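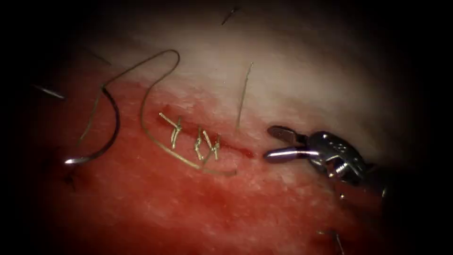
Can a fiberglass canoe with a crack below the waterline go back on the club rack this season?

It can if the crack is in the outer layers only and the patch has had a full cure before anyone loads the boat. If the inside cloth is broken too, it needs a patch on both faces and a float test, and it stays off the rack until the test is written up in this book.

Bemgate Paddlers, boat shed notebook. Summer repairs.

Boats in the shed at the moment: the long green tandem, the short red solo, and one of the two rental tandems that came off the Pilton trip. The other rental is fine apart from a loose thwart bolt, now tightened and back on the rack.

Green tandem. Crack on the left side, a hand's width forward of the stern seat, starting just under the waterline and running toward the keel. Tapped along it with a coin. Sound is dull for a short way past the visible end of the crack, so I marked the dull part in pencil and will grind out to the mark. Inside face shows a pale line but I can't catch a fingernail in it. Treating it as a two-sided job anyway. It carries two adults and a cooler most weekends.

Ground the outside with 80 grit on the small disc, then by hand at the edges. Tapered back 2 inches all around the pencil line. The old gel coat comes off in flakes near the stern where somebody put on hardware store filler. I took all of the filler out. There was no cloth under it.

Vacuumed, wiped with acetone, changed the rag, wiped again. Left it alone over lunch.

Cloth: three layers, smallest first, corners rounded. Resin is the Barnlow laminating epoxy from the half-used can on the second shelf. The can has April written on the lid so I assume it was opened then. Stirred a test cup before trusting it and it kicked in the normal time. Still have enough for the solo but not for the rental. Put resin on the shopping list by the door.

Mixed 200 grams for the outside, which was too much. Had a good deal left in the cup when the third layer was wetted out, and it got warm, so I set it outside on the gravel. Mix half that next time and do a second cup if needed.

Peel ply over the top, rolled out from the middle. One bubble at the keel end that would not move. Pricked it with a pin and it went down.

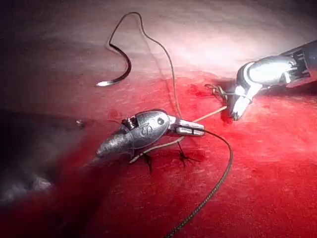

The inside patch waits until the outside is hard enough to flip the boat onto the padded horses. I tried doing both on one day last year with the old blue boat and the outer patch slid. You can still see the ridge if you run your hand along it.

Red solo. Gunwale screws on the right side are pulling out, four of them, all near the carry handle. The wood there is soft. Cut back to sound wood, then scarf in a new piece. We have ash offcuts from the seat job, long enough if the scarf is kept short. Haven't cut anything yet. If anyone wants to do this one, put your name on the tape on the bow so we don't both start.

Rental tandem from Pilton. Scrapes along the whole bottom, mostly shallow. One gouge near the bow down to the cloth. It was dragged at the Watkins landing, where the ramp is broken concrete and the carry is longer than it looks on the map. The trip sheet should say to carry boats there and should say it near the top. I will write to whoever is doing the sheets this year.

Weighed the rental while it was on the hoist: 108 pounds, wet, with the painter line still on and water in the end tank. It was 25 pounds lighter when we bought it. The tank drain plug is cross-threaded and has been holding water in. Pulled the plug, propped the stern up, and let it run. There was a lot. New plug needed, same thread as the others, and check the other rental for the same thing.
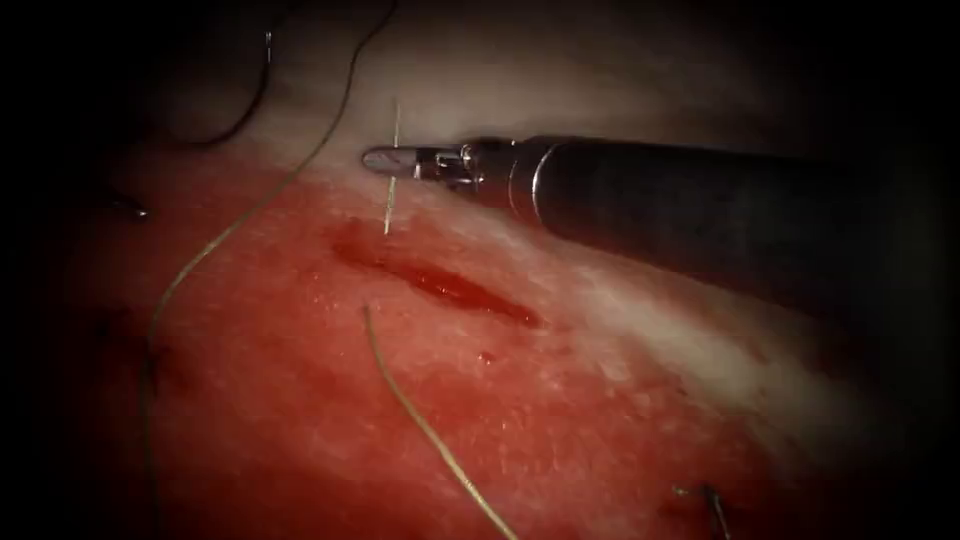
Posted by Rosimeire Barros
7 Jul 2022
Boat shed notebook / Repairs

Checked the green tandem first. Outside patch is hard, no tack, and a thumbnail leaves no mark. Pulled the peel ply. Weave is filled except for a dry spot the size of a dime near the top edge. Will catch it with the fill coat.

Flipped it onto the horses with help. Sanded inside, wiped down, two layers this time since the seat bracket is close and a thicker patch would foul it. Bracket bolts are out and in the jar marked GREEN. Do not use them for anything else, they are an odd length.

Shed was 78 degrees by the door at noon, cooler at the back. Moved the boat toward the door for the cure and left the fan off because of dust from the sanding.

Left to do on green: fill coat, fair the outside, gel coat, bracket back in, float test off the dock with sandbags and a towel laid inside along the patch. Leave the bags in a full hour.

The respirator cartridges are due for changing. I could smell resin through mine by the end. Also the good roller is missing from its hook. If it went home with somebody, please bring it back before the weekend, clean or not.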